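Garnex Glass Water Dispenser with Stand
Set-up and Use Guide

Section 2: Setting Up, Filling and Serving

Read this section before you fill the dispenser for the first time. Section 1 covers unpacking and the parts list. If a part is missing or the glass is chipped, stop here and contact the store where you bought the set.

CAUTION: The jar is glass and becomes heavy when filled. Never move the jar or the stand with liquid inside.

CAUTION: Do not pour hot liquids into the jar. The glass is not tempered and may crack. Let tea or other brewed drinks cool to room temperature first.

2.1 Choosing a Place

The dispenser needs a flat, level surface that does not wobble. A kitchen counter, a sideboard or a sturdy table will do. Folding tables are fine if the legs lock, but check that the top does not sag in the middle once the jar is full.

Leave enough room in front of the spigot for a hand and a mug. The stand can go close to a wall, but keep a small gap behind it so that the lid can be lifted straight up without scraping the paint.

Keep the dispenser out of direct sun. Sunlight warms the water and encourages algae, which shows first as a green film on the inside of the glass.

Do not place the dispenser over an electrical outlet, a power strip or a small appliance. A drip from the spigot will go wherever the counter slopes.

2.2 Assembling the Stand

The stand is made of wood and has angled legs. It comes in pieces, with the hex key taped to the underside of one crosspiece.

1. Lay the crosspieces on a towel and fit them together at the center notch.
2. Attach each leg with the bolt provided. Turn the bolts by hand until they catch, and leave them slightly loose.
3. Stand the assembly upright on a level surface and press down on the center.
4. Tighten the bolts with the hex key, going around the stand twice. Stop when you feel firm resistance. Overtightening can split the wood.
5. Rock the stand gently. If it moves, loosen the bolts, press down again and retighten.

Note: Small differences in grain and color between the legs are normal.

Note: Owners of the older Brarkdale stand can use it with this jar, but the legs on that model are shorter. Tall mugs and travel cups will not fit under the spigot. Juice glasses will.

2.3 Installing the Spigot

The spigot comes in a small bag with two washers and one nut. Both washers are needed, one on each side of the glass.

1. Wash the spigot, washers and nut in warm soapy water. Rinse and dry.
2. Slide one washer onto the threaded stem until it sits against the body of the spigot.
3. Push the stem through the hole near the bottom of the jar from the outside.
4. Reach into the jar and slide the second washer over the stem, with its flat side against the glass.
5. Thread the nut on and turn it clockwise by hand.
6. Hold the spigot with your other hand so that the nozzle points straight down while you tighten the nut.

CAUTION: Hand-tighten only. Pliers or a wrench can crack the glass around the hole. Cracks of this kind are not covered by the warranty.

If your hand does not fit comfortably inside the jar, lay the jar on its side on a folded towel and ask someone to steady it.

2.4 Checking for Leaks

Do this check over a sink, before the jar goes onto the stand.

1. Close the spigot.
2. Pour in enough water to cover the spigot hole by two inches.
3. Dry the outside of the glass and the spigot with a paper towel.
4. Wait 13 minutes, then wipe around the spigot with a fresh paper towel.
5. If the towel stays dry, empty the jar and go on to 2.5.

If the towel is wet, empty the jar and look at the washers. The usual cause is a washer that has folded over or slipped to one side. Reseat it, tighten the nut a little more and repeat the check. A washer that has a nick or a flat spot should be replaced. Order part 281, the washer set.

2.5 Filling

1. Center the empty jar on the stand with the spigot facing you. The nozzle must hang clear of the wood.
2. Check that the spigot is closed.
3. Fill the jar from a pitcher. Pour slowly and keep the pitcher from knocking against the rim.
4. Stop below the neck of the jar. If you plan to add fruit or ice, stop lower to leave room.
5. Put the lid on.

Slices of citrus, cucumber or ginger can go straight into the water. Cut them thick enough to hold together. Thin slices fall apart after a few hours, and the bits collect at the spigot. Take out seeds and loose pulp first. Fresh herbs should go in as whole sprigs, or in the Grumer mesh infuser if you have bought one.

Add ice last and lower it in with a ladle or a large spoon. Do not drop ice cubes into an empty jar.

2.6 Serving

Put the mug or glass directly under the nozzle before you touch the spigot. Hold it by the side or by the handle, and keep it upright.

1. Open the spigot with your free hand. The water starts as a thin stream.
2. Keep the mug under the nozzle until you have as much as you want.
3. Close the spigot fully.
4. Wait a moment for the last drops before you take the mug away.

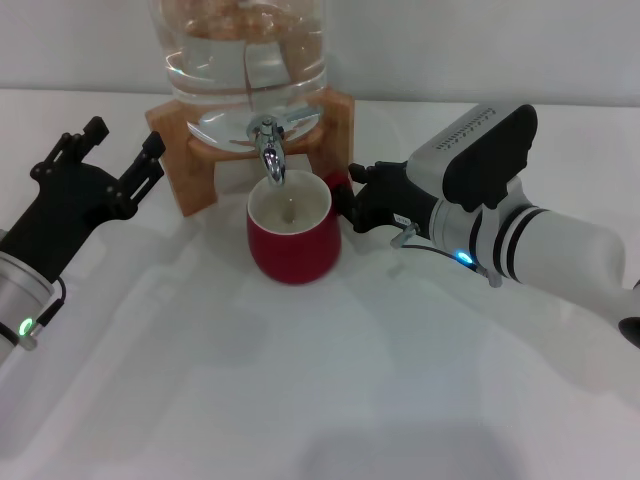

The flow depends on how much is in the jar. A full jar pours faster than one that is nearly empty, so the same mug will take longer to fill toward the end of the day. The last inch or so of water sits below the level of the spigot and will not come out. Pour it off when you clean the jar. Do not tilt the jar on its stand to reach it.

Ceramic mugs, glasses and plastic cups can all be used. Set wide, shallow cups slightly forward if the stream lands near the back edge. Lightweight paper cups should be held the whole time, as they tip easily when only partly full.

To fill a bottle with a narrow neck, open the spigot only part of the way. If the bottle is too tall to stand under the nozzle, move the dispenser to the edge of the counter before filling it and hold the bottle below the edge. Make sure that all the legs stay fully on the counter.

CAUTION: Do not let children hang on the spigot or use it to pull the dispenser toward them. The jar is not fastened to the stand.

2.7 If the Flow Is Slow or Stops

Check the lid first. A lid that fits very tightly can keep air out, and water will come out in spurts or not at all. Lift the lid a little and set it back down.

If this makes no difference, something is probably sitting against the inside opening of the spigot. Stir the water gently with a long wooden spoon to move it away. Metal spoons can scratch the glass.

If the flow is still weak:

1. Empty the jar from the top into the sink, with a strainer to catch any fruit.
2. Remove the nut and take out the spigot.
3. Run warm water through the spigot from both ends.
4. Use a narrow bottle brush or a pipe cleaner to clear the passage.
5. Refit the spigot as described in 2.3 and repeat the leak check in 2.4.

2.8 If the Spigot Drips After Closing

One or two drops after closing are normal. A steady drip means that the spigot is not fully closed or that mineral scale has built up inside it.

Open and close the spigot a few times. If the drip continues, remove the spigot and soak it for an hour in equal parts white vinegar and water. Rinse it well. In areas with hard water, do this once a month.

2.9 Daily Care

Change the water every day. Water with fruit or herbs in it should be thrown out after a day even if it still smells fresh, or after four hours in a warm room.

Wash the jar by hand with dish soap and a soft sponge. The jar and spigot are not dishwasher safe. Wipe the shiny finish of the spigot with a soft dry cloth to prevent water spots, and do not use scouring powder on it.

Wipe the stand with a damp cloth and dry it right away. Do not soak it. If the wood starts to look dull, rub in a thin coat of food-safe mineral oil and leave it overnight before you put the jar back. Brandes Board Oil is suitable.

Check the stand bolts every few months. Wood shrinks a little in heated rooms, and the bolts may need a quarter turn in winter.

For long-term storage and replacement parts, see Section 3.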